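Six months with a slow cooker

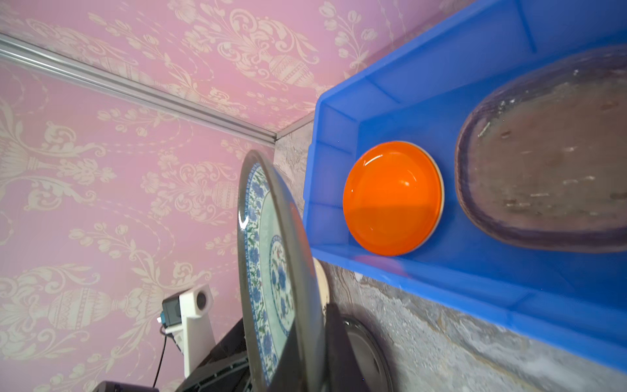
An orange bowl in the blue bin.

In October I bought my first slow cooker. I grew up with a mother who cooked everything in one heavy pot on the stove, and for a long time I thought a slow cooker was a machine for people who don't like to cook. My colleague Bendik Haugen has been telling me the opposite for years. When a shop here had the Lindholm on sale, I stopped arguing with him and took one home.

I have used it most weeks since then, so I want to write down what I learned while I still remember the mistakes.

First, the size. I was choosing between the small Custis and the bigger Lindholm, and I chose the bigger one. For two people it is a little too large. If the pot is less than half full, the food at the edge gets dry and dark before the middle is ready. Now I either make a full pot and freeze a part of it, or I put a smaller oven dish inside with some water around it. The second method works well for beans. It also means I have one less thing to scrub, and I am not a person who loves to scrub.

The settings are low, high and warm. I expected that low would be a lower temperature at the end, but in my cooker both seem to arrive at nearly the same point, and low only needs much more time to get there. I understood this after my third stew, when I left it on low for 9 hours and came home to meat that had no shape anymore. The taste was good. We ate it on bread.

My best recipe so far is a simple one with beef and barley. I take 400 grams of beef in large pieces, two carrots, one onion, a handful of barley, a bay leaf and enough stock to cover. I brown the meat in a pan first. Many recipes say you can skip this, and of course you can, but I did it both ways and the pot without browning tasted to me like hospital food. The barley goes in at the start. The peas, if I have them, go in for the last ten minutes. I add salt only at the end.

What I don't make in it anymore: rice (it becomes glue), chicken breast (too dry), and anything with milk from the beginning. I tried a potato and milk soup in the winter and it separated into small white grains and yellow water. Now I stir in the cream after I switch the cooker off, and it stays smooth.

The lid was a lesson too. It is glass, and when you lift it a lot of heat goes out, and the cooker needs a long time to come back. I am curious by nature and I used to look every half hour. My husband finally put a note on it that said "No." The note is still there, a bit brown at the corners.

About electricity, because my sister asked me. I borrowed a plug meter and measured one full day of soup. I will not pretend that I know how to compare this correctly with our oven, which is old and not well insulated, but the cost was less than I feared. The oven is rated at 2000 watts on its label and the slow cooker is far below that, even if it runs all day. For a short dish the stove is still the sensible choice, I think.

Cleaning is the part I like least. The inner pot is ceramic and heavy, and it does not fit in our dishwasher together with anything else. I fill it with warm water and a spoon of baking soda directly after dinner and leave it until morning. Then a soft brush is enough. I tried the plastic liners from Gimer once. They did keep the pot clean, but one had a small hole, and I did not enjoy throwing away a bag every time.

Would I buy it again? Yes, but the smaller one. Bendik has a Lusley with a timer that switches to warm by itself, and I am a little jealous of this. Mine has only a knob. I have thought about one of those timer plugs for the wall, but I don't like the idea of raw meat sitting and waiting for the plug to wake up.

Next weekend I want to try apple butter, which needs a full night with the lid a little open. A reader wrote to me that the whole house will smell of cinnamon the next day. If it goes well I will post the quantities. If somebody has a recipe with less sugar, please write it in the comments, because the one I found wants a terrible amount.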